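Reading about the drowned village

I finished the book by Elaheh Alipour two nights ago and I am still thinking about it. It is a history of Prellgate, a village which was put under water when the valley became a reservoir. I had never heard of the place before. Damilola Igwe gave me the book in April, and it waited a long time on my shelf.

The village had 777 people in the last count before the water came. Alipour follows 42 of the families, with their letters, rent books and the lists of furniture they made for the moving carts. I liked these lists very much. One widow wrote down every spoon, but she left out her bed, and the author does not try to guess why.

The middle part is slow. There are two chapters about the water company and its loans, and I had to read some pages twice with a dictionary. But then comes the chapter about the churchyard, and I could not put it down. The graves were moved to Jillden, on the other side of the hill, and the families had to pay for new stones themselves.

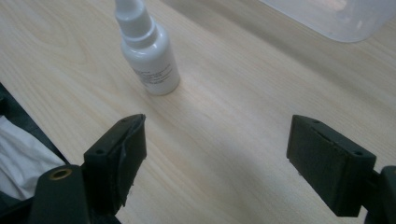
I have one complaint - the maps are too small. The names of the farms are printed so pale that I gave up and drew my own map in pencil on the back cover. Sorry, Damilola, I know it was a gift.

Next I want to read her older book, the one about the canal workers. My library does not have it, so I have asked for a loan from another town.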